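2020-03-11, Rillinberg, sorting bench
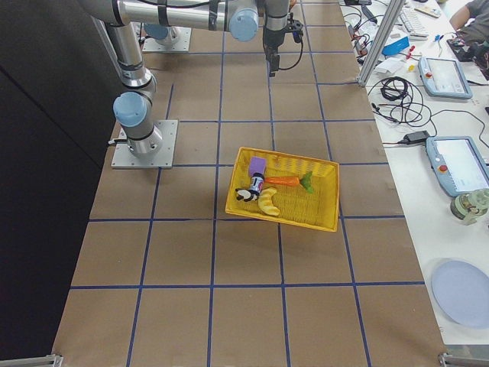 *Basket at mid-table, five items in. Both pendants on the desk.*

Notes before the review, mostly for Thắng and Zoila.

Drelari's offer says the cell "frees two packers for other duties". I asked which duties and got a slide. Valentyna has packed returns here since before the Woroder contract and she would like to know as well.

Today's log says 189 picks. What it leaves out is who fetched the dropped pieces, who straightened the basket, and who walked over to clear the stop each time. That was Wiesława, and it isn't in her job sheet. If we go ahead, it has to be, with the pay grade to match.

Target from Henao is 625 a shift. I can't see where that comes from. Đạt thinks somebody multiplied the best ten minutes – I think he's right.

Things I'd want settled first:

- Who holds the pendant on a late shift? Only Đạt and I are trained.
- Soft toys and the cans need separate grip settings. Changing over means calling one of us.
- Tape grid: fine for us, but the packers were told to "place by cell" with no drawing. Zoila to make one.
- Breaks. At the hand benches people stop together. With the cell running, one stays behind to mind it. Valentyna raised this and got no answer.

Thắng says it will look better by September. Maybe. I've asked for the stop log to be kept by hand till then, on paper, with the name of whoever cleared each one.

Pendant cables still need tying up. Spare ties are in my drawer.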